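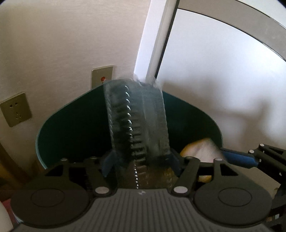 TICKET: Release timestamp lands early on transparent items (waste sorting task)

February 17, 2026
Posted by the Kutcombe data tools desk

Status: open, workaround in place
Component: Drollov segmenter, release detection
Affects: hand-held gripper demonstrations, disposal task only

1. Symptom

The segmenter cuts each demonstration into reach, grasp, carry and release. On clear bottles the release label is placed while the item is still between the fingers over the bin. The policy trained on those labels opens early. In the Funbridge replay set the early opening shows up as drops on the near side of the rim.

Opaque items in the same batch are labeled correctly most of the time. The batch holds 400 demonstrations. After the standard filter (lost tracking, double grasps) 352 remain, and those are the ones used below.

2. Reproduce

Run Drollov on the January batch with default settings. Sort by the gap between the release label and the first opening of the fingers as measured by width. Any gap over 14 frames is counted as a fault. The faults collect at the top of the list and nearly all are clear plastic.

3. What was ruled out

Clock drift between the width signal and the video. Checked against the tap at the start of every recording. Offset is constant within a session and already subtracted.

Dropped frames. None in the affected clips.

Operator technique. Clips from different operators fail in the same way. Slow carries fail a little more often than fast ones, but the split is too weak to explain the fault.

Finger width threshold. Raised and lowered in steps. The total count moves, the share of clear items in it does not.

4. Cause, as far as known

The release detector looks for a change in appearance between the fingertips. With a clear bottle the bin interior shows through the walls, so the patch changes as the bottle moves over the rim, and the detector reads that as the item leaving. A printed wrapper fills the patch with its own pattern and the background has little effect.

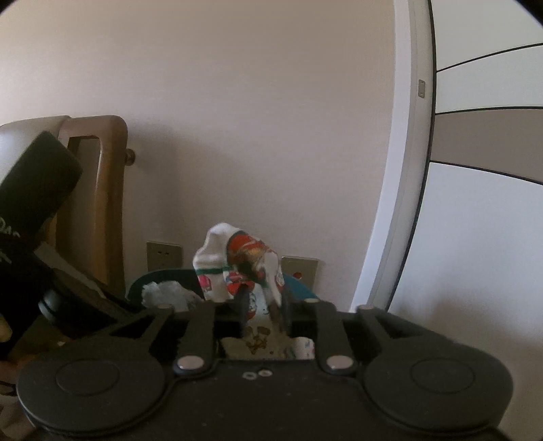
Printed wrapper held over the bin, fingertips closed.

To test this, the patch was masked and the detector was run on width alone. Faults on clear items fell to the level of the opaque ones. Width alone has its own problem: thin wrappers compress so far that the fingers read as nearly closed and empty, and the grasp label is then missed. So masking everywhere is not a fix.

5. Workaround

Use the combined rule from the Zacharopoulos branch. The appearance change must be followed by a width increase within up to 30 frames, and the release label is moved to the start of that increase. If no increase is found, the clip goes to manual review — it is not dropped.

Set release_mode to combined in the task file. Old label files must be deleted first, or the segmenter will reuse them without a warning. That cost an afternoon and has its own ticket.

6. Still open

The combined rule has only been checked on labels. The policy has not been retrained on the corrected set, so no claim is made yet about drops at the rim.

Wet items are not covered by the batch.

Manual review needs a written rule for items that stick to one finger after opening. At present reviewers mark the opening in some clips and the fall in others.

Next update after the retraining run at Funbridge.

Contact: Kutcombe data tools desk | © 2026 Kutcombe | Back to top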